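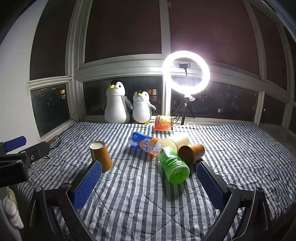
**Condensation in bay window, is secondary glazing worth it?**

**mossybrick**

Moved into a 1930s semi in Univthorpe last winter and the bay in the back room is driving me mad. Single glazed, original frames, painted shut in at least one place. Every morning from October on there's water sat along the bottom of the glass and the sills are starting to go soft at one corner.

Had a firm called Clolance round to quote for full replacement. Nearly fell over. So now looking at secondary glazing, either the proper sliding stuff or the magnetic acrylic sheets you cut yourself. Heating is gas combi, one rad in the room, on the wrong wall obviously.

Questions
- does secondary actualy stop the condensation or just move it
- magnetic or sliders
- anyone done a bay themselves, how bad are the angles

Would like to keep the old frames if I can. They're nice.

---

**drainpipe_dan**

Moves it, if you do it wrong. Ask me how I know.

If the room side isn't sealed well, damp air gets into the gap and condenses on the outer pane where you can't wipe it. I had puddles in the gap the whole first winter. Fixed it by redoing the seal on the room side and leaving the outer frame a bit leaky on purpose. Outer leaky, inner tight. Took me far too long to work out.

---

**Fernhill**

Seconded on outer leaky, inner tight.

Also what's your humidity? Get a cheap meter before you spend anything. I'd bet it's high. Do you dry washing indoors?

---

**mossybrick**

Yes to washing indoors, no garden line yet. Meter ordered.

---

**oldsashes**

Then that's your problem and no window is going to fix it. Dehumidifier. Save your money. I ran one in a house with single glazed sashes all through and the glass was dry most mornings, bar the really bitter ones.

People rush to change the windows when it's the air that's the trouble. A cold window is just where it shows up first. Double glaze the lot and it'll turn up behind the wardrobe instead, as black mould, and you won't spot it for a year.

---

**drainpipe_dan**

Bit strong. Single glazing in a bay is cold whatever you do with the air. You can run a dehumidifier all day and still be sat there in a coat.

---

**oldsashes**

He asked about condensation, not coats.

---

**mossybrick**

She. And both really, it is freezing in there of an evening.

---

**oldsashes**

Sorry. Thick lined curtains then, on a track that follows the bay, and the dehumidifier. Still cheaper.

---

**Fernhill**

Careful with curtains. Thick ones closed tight make the glass colder and you get MORE water on it in the morning. Warm side of the curtain lovely, other side like a cave. Fine if you open them first thing and wipe down, not fine if you're out the door at six and leave them shut.

---

**pebbledash_pete**

Did our bay with magnetic acrylic two years ago, Trurnesthorpe, similar age house by the sound of it. Notes, in no order

- measure every pane opening separately, top and bottom, ours were all different. One was out enough that the sheet wouldn't have covered
- paint the frames BEFORE you stick the strip on and leave it a good week. I left it two days and the strip peeled the paint clean off
- acrylic scratches if you so much as look at it. Soft cloth, soapy water, no kitchen roll
- static. Holds on to every bit of fluff and cat hair for the first month
- big panes bow a bit when the sun is on them. Annoys some people. Doesn't bother me
- take them down in May, store flat under the bed with an old sheet between each

Angles weren't a problem as each pane gets its own sheet. It's sliders where the angles bite, you need the corner posts packed out.

Cost me a fraction of what the slider people wanted. Room is warmer, noise about the same. Condensation nearly gone apart from one pane where I know the strip isn't straight.

---

**mossybrick**

That's really helpful, ta. Did you do the little top ones as well or just the main panes? I've got small opening ones along the top, two of which do open.

---

**pebbledash_pete**

All but one. Left that one clear so we can still open it for air. Wife insisted and she was right.

---

**oldsashes**

There you go, he left a window to open. Air!

---

**drainpipe_dan**

Nobody said don't ventilate mate.

---

**kettle_on**

Can I put a word in for sliders. Had magnetic in the last house and got sick of taking them down to clean the glass behind. You never put them back quite the same. Sliders in this one, Manzano frames, fitted by a local chap. Proper glass so no scratching, and you can get more of a gap which helps with the road noise. We're on a bus route and it's night and day.

Not cheap, no. But done once.

Only moan is they eat into the sill. Lost the space for my plants.

---

**Fernhill**

Gap matters for noise, 100 mm or more if you can get it. For warmth a much smaller gap does fine. So depends what you're after.

---

**mossybrick**

Quiet road, noise not bothered.

Meter came. 2 hours after a wash went on the airer it said 95%. Is that a lot

---

**oldsashes**

YES

---

**Fernhill**

Blimey. Yes. Where's the meter sat though? If it's on the sill up against the cold glass it'll read high. Put it on a shelf across the room, away from the airer, and leave it overnight.

---

**mossybrick**

It was on the sill. Right by the airer. Will move it.

---

**drainpipe_dan**

While you're waiting, the soft bit on the sill. Poke it with a small screwdriver. If it goes in more than a few mm you want that dug out and filled before you cover anything up. Sealing in wet timber is asking for it. Hardener, two part filler, sand, prime. Let it dry right out first, a fan on it for a few days.

Check the putty outside too. Half the time the rot is rain getting in under cracked putty and condensation gets the blame.

---

**mossybrick**

Right. Overnight on the bookshelf, no washing in the room: 57%. So not so bad??

Poked the sill. Went in a fair way at the left corner, rest is solid. And there's a bit of putty missing on the outside exactly there. Dan gets a point.

---

**Fernhill**

57 is fine. Touch high for single glazing in winter but perfectly normal. So the washing is most of it. Dry it in the bathroom, door shut, fan on, or dehumidifier next to the airer in a small room. Works a treat, clothes dry quicker too.

---

**oldsashes**

As I said.

---

**drainpipe_dan**

And rain through the putty. As *I* said.

---

**kettle_on**

You two should get a room. With good windows

---

**mossybrick**

Ha. Ok plan so far
1. putty and sill, once it's dry enough outside to do it
2. airer goes in the bathroom
3. dehumidifier, second hand if I can find one
4. magnetic sheets on the main panes, maybe before next winter – see how the rest goes first

Does linseed putty go on alright in the cold or wait for spring?

---

**pebbledash_pete**

Wait if you can. It'll go on but takes forever to skin over and you can't paint till it does. If rain's getting in now, scrape the loose bit out and run some cheap frame sealant in as a stopgap. Comes out easy enough later.

Prime the bare wood before the putty or it sucks the oil out and cracks again.

---

**oldsashes**

Agree with all that. And don't let anyone from a window firm tell you those frames are finished over one soft corner. Old softwood from then is better stuff than what you'd get now.

---

**kettle_on**

Depends how it's been looked after. Ours were shot.

---

**mossybrick**

Stopgap going in tomorrow if it stays dry. Will report back on the sill.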